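Gosau: remote demonstrations in the simulated room
Gallery, April 2023

Gosau is the part of the Stunditz project in which a person shows a robot a task by remote control and the software keeps what was done. The robot on these pages exists only in simulation. The operator is real, sits at a desk with two hand controllers, and sees the room through the robot's own cameras.

A demonstration starts when the operator presses the left pedal and ends when the pedal is released. Between the two, the system stores the commanded hand positions, the joint positions that followed, the opening of each gripper and the view from every camera. All of it is sampled at 20 steps per second. The current set holds 642 demonstrations made by 46 operators, most of whom had no earlier experience with the controllers.

The pictures are stills from the cameras. They have not been retouched or straightened, so the direction of the room in each one depends on how the camera was turned at that moment.

1. Gripper view, fingers open

Each wrist view follows its own gripper. The fingers stay in the same part of the image, and the background moves as the arm moves. Operators use this view for the last stretch of an approach, when the head view no longer gives a good sense of depth. With the fingers open and only a wall behind them, the view carries little about the task, but such steps are kept. A policy trained on the data has to cope with them too.
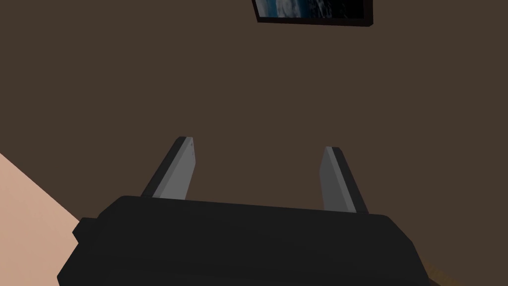 Cúc Võ asked whether the stretches with nothing between the fingers could be dropped before training, as they take up storage and slow down the loader. She had tried it on a small set by cutting every step in which the gripper opening did not change, and the arm then moved in jumps when the policy was run.

The jumps are expected. Cutting steps out of the middle of a demonstration removes the travel between two positions, and the policy learns to command the full distance at once. We trim only at the two ends: up to the first commanded motion, and after the last one. If storage is the concern, the wrist images can be saved at a lower rate and the joint data left alone. The loader accepts mixed rates as of the August release.

2. Small changes between steps

The controllers are position-based. When the operator's hand moves, the gripper moves by the same amount, scaled by a factor that can be set per operator. The default is one to one. At that setting a slight tremor in the hand is passed straight to the arm, and long holds show up in the data as slow drift. Lowering the factor reduces the drift, but the operator then has to release the clutch and re-center more often, and every re-centering leaves a short pause in the record.

We store the raw controller signal next to the filtered one. Earlier sets had only the filtered signal, and it was not possible to tell afterward whether a smooth path came from a steady hand or from the filter. 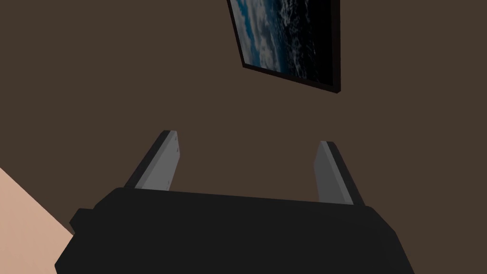 The filter itself is a plain low-pass stage with a fixed delay. The delay is written into the header of each file – check it before lining up commands with images. Files made with the Brakport controller driver use a longer delay than the others, and the two kinds should not be mixed without correcting for it.

Clutch events are marked with a separate flag. A step with the clutch released has a valid joint state and a valid image but no valid command. Loaders that ignore the flag will read the last command as if it were still active, and this has been the most common cause of poor results reported to us.

3. Both arms at the counter

Tasks are given to the operator as one written sentence. For the counter with the marble-like top, the sentence names one item and what should be done with it. The operator may use either arm or both. The orange and the round white dish are used in several of the task sentences, and the thin sticks are the item operators like least. They lie low on the surface, so the approach has to be nearly flat, and a small error in height pushes them away.

Operators are asked to keep the idle arm out of the head view where possible. With two arms working over a counter of this size it often is not possible, and one gripper will hide part of the surface. Demonstrations with items hidden for part of the time are accepted. They are rejected only if the named item cannot be found in any camera at the start.
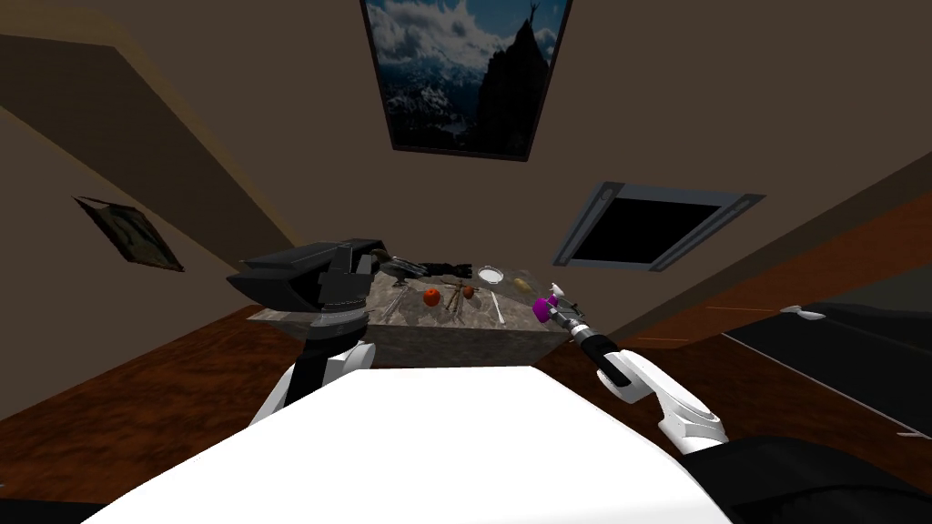

Cosmin Grecu: Is the operator allowed to change arms partway through? In our own recordings we forbade it, and people ended up in very awkward reaches toward the far side just to finish with the arm they had started with. Those demonstrations counted as successes, but I would not want a robot to copy them.

Changing arms is allowed at any point, and so is a handover from one gripper to the other. We had the same rule as yours in the first 56 demonstrations and removed it for the same reason. Those early ones are still in the set under the tag "single_arm" and can be left out with one line in the loader settings.

Notes on use

Success is judged by the simulator from the final state of the items and then checked by a second operator, who watches the playback at double speed. If the two disagree, the demonstration is kept and marked as disputed. Failed attempts are in a separate folder. They have the same file layout and may be used for training a success detector.

Playback from stored commands does not always give the same result as the first run, as contact between fingers and thin items is sensitive to very small differences. To reproduce a demonstration exactly, load the stored states instead of the commands. The Olatunji viewer does this by default; the command-line player needs the option "states".

Camera positions, joint limits and the full list of task sentences are in the data sheet that comes with the download.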